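**Week 4: Packaging and returns**

Read the Mukano case before class. Mukano shipped 1,197 orders in the quarter, and 80 came back damaged. Rhys Waaka will lead the discussion.

Primary packaging touches the product. Secondary packaging groups units for sale. Tertiary packaging is for transport, mostly pallets and wrap. 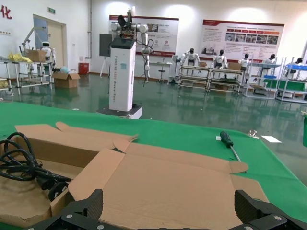

*Fig. 1. Cardboard box with flaps opened out, power cable on the left.*

Flat blanks save storage space but add labor at the packing bench. Work out the trade-off for a run of 3,000 units and bring your figures on one page. Show the cost of returns as a separate line.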